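The Man on the Itberg Trail

I was on the overnight desk at the Godska sheriff's office the week they were looking for Mathias Mösli, and I want to say up front that I am not a deputy. I answer phones. I have a headset and a space heater and a drawer full of soy sauce packets. But when somebody goes missing in a county of 2,267 people, everybody who works in that building ends up in it somehow, and I ended up in it more than most.

You probably remember the basics if you lived anywhere near here. Mathias left his truck at the Itberg trailhead in October with the keys on the front tire. Three days before that, his business partner, Ronaldo Peixoto, had been found at the bottom of the stairs in the boat shop they owned together. The sheriff was very careful to say Mathias was "someone we would like to speak with." The newspaper was less careful.

So the calls started. He was at a gas station in Lacerda buying jerky. He was on a bus. He was in a woman's shed, except that was her nephew. One man called every night at ten past two to tell me Mathias could live up there until spring on bark and trout, because they'd gone hunting together once and he'd seen him start a fire in the rain. I wrote it all down. There's a form for it.

The reward went up to $3,000 and then I really couldn't get to my sandwich.

Zulema Urrutia called on the sixth night. I knew her voice before she gave her name because she taught me typing in eleventh grade (98 words a minute, thank you, still on a certificate at my mother's). She rented out a place at the bottom of the Itberg road, the little house past the cattle guard, and she said she hadn't had a guest there since Labor Day.

"And somebody's been in my kitchen," she said.

I asked her how she knew, and she said, "Because I know how I leave a kitchen."

You'd have to know her. In typing class she could tell which of us had moved a chair. I asked if anything was missing and she said no, a can of peaches, maybe, but she wouldn't swear to the peaches. I asked if the door was forced and she said the key was under the frog where it always was, only the frog was facing the road.

I put it on the form. Under "nature of sighting" I wrote FROG, and I got talked to about that later. 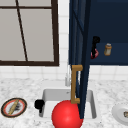
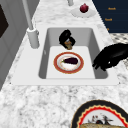

What Asabe Found

Asabe Ojo was the deputy on that night, and she drove out by herself because everyone else was up on the ridge with the dogs. She told me the rest of it in pieces, mostly in the parking lot, over the next couple of months. I've put it in order as well as I can.

She said the house was dark and she stood on the porch for a while feeling stupid. Then she knocked. I asked her why on earth you would knock, and she said, "Well, it's a house."

And he opened the door! A week of helicopters, and he opened the door in his socks. He'd lost weight and he had a dish towel over his shoulder. He said, "Is it about Ronaldo?" and she said yes, and he said, "Can I turn the stove off?"

She let him turn the stove off. That got brought up at the hearing, too, and I thought it was a pretty rotten thing to bring up.

He had never gone up the mountain at all. He'd parked at the trailhead, walked down the road two miles in the dark, and let himself into a house where he'd once fixed the gutters. All those people telling me about bark and trout, and he'd been at the bottom of the hill with running water, sleeping on top of the covers so he wouldn't mess up the bed.

I asked Asabe if he did it. This was in the parking lot, with her engine running. She looked at her steering wheel and said he'd talked the whole way in, and most of it was about a canoe. Ronaldo had wanted to sell the first one they ever built, the Grimeo, the one that hung over the register. Mathias hadn't. They'd argued on the stairs. She said he kept getting as far as the stairs and then going back to the canoe, how they'd steamed the ribs in a length of stovepipe, how it leaked.

His lawyer was Heloísa Vasconcelos, who came up from the city and wore the wrong shoes for our courthouse steps. I liked her. She asked for copies of every call I'd taken that week, so I sat and printed them, and it took all of one shift. The plea is dated 31/01/2019, because the clerk we had then wrote her dates backward from everyone else and wouldn't be corrected.

Manslaughter. He'll be out before I retire.

The man who called at ten past two kept calling for a while after the arrest. He wanted me to know he'd been right about the fire in the rain. I said I was sure he had. He asked if Mathias had been eating okay, down there in that house, and I told him I couldn't discuss it – and then I said yes, he had the stove going.

Mrs. Urrutia sold the place the next summer. She moved the frog to her own front porch, and when I drive by on my way in I check which way it's facing. Usually it's toward the door.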